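County Emergency Chief Steps Down After Storm Response Review

July 28, 2019

I've been covering Trenarby County government long enough to know when a meeting is going to run late, and this one had all the signs. The folding chairs were gone before I got there, so I stood by the coat rack with my notebook on top of the radiator cover.

By the time I left, the county had no emergency director. Iolo Hopkin read a one-page letter of resignation, thanked his staff, and walked out the side door before anyone could ask him a thing (I tried!).

If you lived here in January you can probably guess why. The ice storm knocked out power to 2,611 homes, and for a lot of folks the lights stayed off for 7 days. The county was supposed to open six warming centers on the first night. It opened two, and one of those was the Zimness branch library, where the furnace quit before midnight. Hopkin went on the radio the next morning and said things were "moving along nicely," and I don't think he's ever going to live that one down. People had it printed on T-shirts. I saw two of them at the meeting.

The review the commissioners got runs 202 pages and I read the whole thing, mostly on my porch, so please appreciate that. It says the call list for opening the centers hadn't been updated in years and still had people on it who'd moved out of state. It also says Hopkin asked for money to fix it twice and got turned down twice, a part the commissioners didn't seem very eager to talk about.

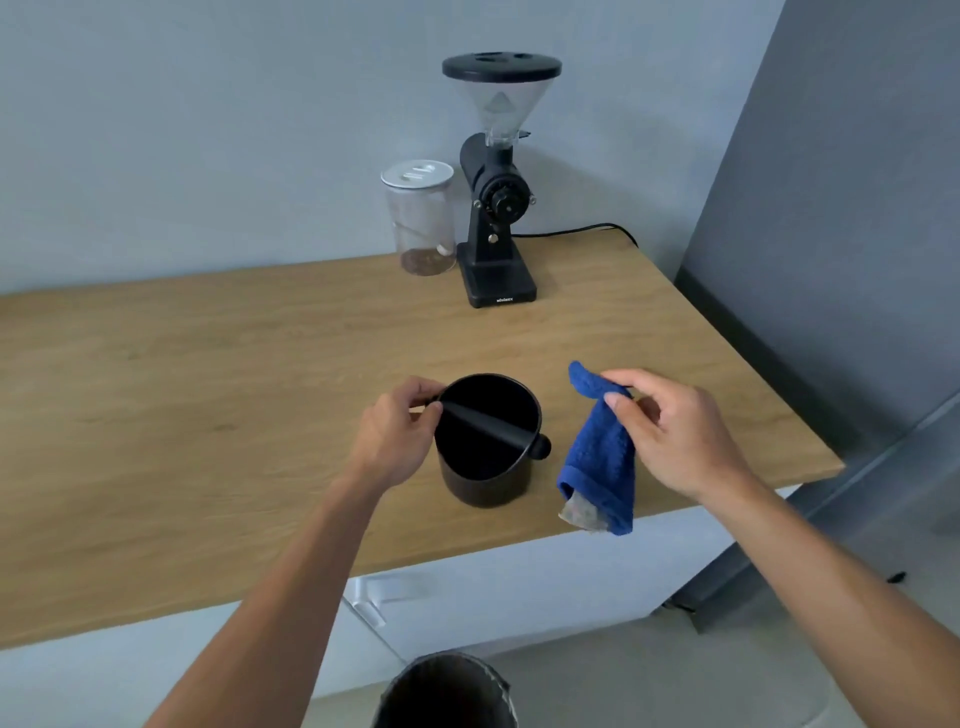 At the counter with a knock box and a blue towel.

Commission chair Ruth Llanos took most of the heat once Hopkin was gone. She voted against his budget request both times, and Sheyla Giraldo, who represents the Correa end of the county, read the dates of those votes out loud. Llanos said she'd made the best call she could with the numbers in front of her. "I'd like to have those votes back," she told me afterward in the hallway. "I can't, so I'd like to get the next one right."

I thought that was a pretty straight answer for an elected official, and I also thought it came six months late. Both can be true! Fidelina Zapata, who spent the outage at her sister's place on Kirkeo Road with three kids and a parrot, was a lot less forgiving when she got her turn at the microphone. She wanted to know who was going to pay for the food everybody threw out. She didn't get an answer, and as far as I can tell there isn't any money set aside for it.

Deputy director Sheyla Ñahui will run the office for now. (Yes, two Sheylas, and yes, I've already mixed them up once on the phone.) She said she's starting with the call list and plans to test it before the weather turns cold, with a real practice night where the doors get unlocked and the heat gets switched on. She wouldn't say whether she wants the job for good.

The commissioners voted to advertise the director's position and to put the full review on the county website. It wasn't up yet when I checked. They take up the emergency budget at their next meeting, and I'm bringing my own chair.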